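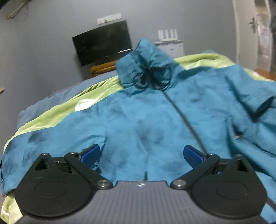
Hooded jacket check before the coat share
Stirnness lost-and-loan rack, Tue 3 December

Lay the jacket front side up on the bed, hood away from you. The form wants a tick for every line. I have my doubts about a few of them.

Hood and collar: OK
Creased from storage. The form asks if it "keeps its shape." Whose shape? Ticked anyway.

Drawcords: QUERY
Dark cords, looped at the front of the collar. Loops catch on bus doors and playground gear. The Cerninari sheet allows them on adult sizes only, and the size label is too faded to trust. Hold until measured.

Front zipper: OK
Run it up and down 5 times. The old form said 40, and I don't believe anyone ever did that.

Pocket zipper: OK
Small pale pull. Tug it, then check the pocket for coins and tissues.

Sleeves and cuffs: RECHECK
Darker patches on one sleeve. Could be shadow, could be grime. "Freshly laundered" on the donor tag proves nothing to me. Look again by the window.

Water repellency: NOT TESTED
Ullell says its spray lasts until February. We'll see.
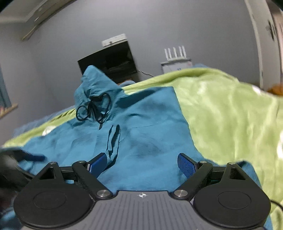 Can we just knot the drawcords shorter and pass the jacket?
Knots come undone and can snag too, so either stitch the cord down at the middle of the hood or take it out completely.

Reflective trim: NOT CHECKED
Needs a flashlight and a dark hallway.

Result: HOLD, item 177. Goes back on the Hellström rail once the cords and sleeve are settled.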